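The small clothes, and where they live now

In my language there is one word for all the little things made from cloth that are not really clothes. Socks, dust cloths, scarves, the piece of fleece you put on your knees when the heater is slow. English doesn't have such a word, or I haven't found it yet, so I will call them the small clothes. This post is about how I finally gave them a place.

When we came to Sturnance we rented the upper half of a house, and the upper half of this house has one wardrobe. It is a good wardrobe for coats and shirts. For small things it is terrible, because it has only one deep shelf at the bottom, and everything soft that goes in there slides to the back and stays until winter. Last year I bought new grey socks two times and found the first ones in August, behind the ironing board.

I tried a hanging organiser with pockets. The pockets were too narrow for anything except socks, and the hook bent. Then I tried a cardboard box, which was fine, but I could not see what was inside and I am a person who forgets what she can't see. My mother wrote the contents on every box in her house in a beautiful handwriting. Mine is not beautiful, and I also change the contents too often.

So I decided on clear plastic bins. I looked at the Juvar ones, which have a lid with clips, and at the cheaper ones from Fashola, which have no lid at all. I took 2 from Fashola to begin. I don't want a lid. With a lid I would put the things on top of it and say to myself I will do it later.

The sorting I did on the table, next to the wall, in one long morning with the radio on. I like to sort on a table because my back doesn't like the floor any more, and the brown wood makes it easy to see a lost white thread or a button. My first idea was to sort by kind: socks with socks, cloths with cloths. This lasted until my second coffee. The problem is that I don't use things by kind. I take something warm and something dark in the same moment, before I go out, and I don't want to open two places for it.
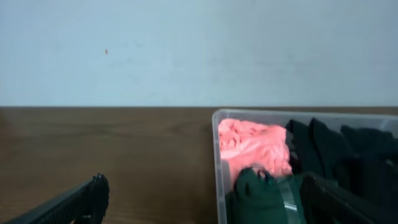
After this I made one rule, and the rule is colour. A bright thing next to the dark ones helps my eye. If everything in a bin is black or nearly black, I have to take out all of it to find one piece, and then all of it has to go back. With one strong colour in the corner I know which side I am looking at. Maybe it sounds strange, but I have used this system for six weeks now and I still like it.

Some other things I learned, in case you have the same kind of wardrobe:

Don't fold the fleece. I used to fold it very carefully in three, and it opened itself again every time. Now I only push it down into the corner and it stays there. It doesn't get any creases that matter.

Fold the dark things so that the fold is up. Then you can take one between two fingers without pulling its neighbours. I read this years ago in a magazine at the dentist and thought it was silly.

Leave some space. My wish is always to fill a bin to the top, as when you pack a suitcase and feel you have paid for every centimetre. But a full bin is the same as the deep shelf, only transparent.

The plaid was the hardest to decide. I have a weakness for plaid, especially red with dark blue and green, because it reminds me of the blankets in the train when I was a child. Is it a bright thing or a dark thing? By my rule it is both. First I put it with the dark ones and it looked lost. Then I put it on the back of the chair, where it fell down every time somebody passed. In the end I gave it the bin for itself for a few days, to see if I would reach for it, and I did, nearly every evening.

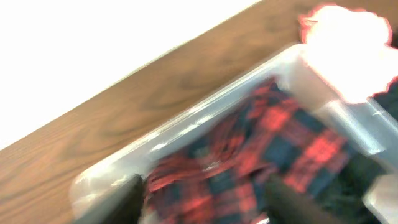 What is still not finished

The scarves. They are long and they take the form of whatever you put them in, and I have too many of them. At the moment they are in a bag from the Telenside market, on the hook behind the door, and I pretend that this is a decision.

I also want to wash the bins more often than I thought I would need. Clear plastic shows every finger, and the dust likes it. A damp cloth with a drop of dish soap is enough – please don't use the rough side of the sponge, I did this with an old bin from the kitchen and it has been cloudy ever since.

If you know how to keep scarves in a small space without buying another hanging thing, write me in the comments. I answer slowly, but I read all of them.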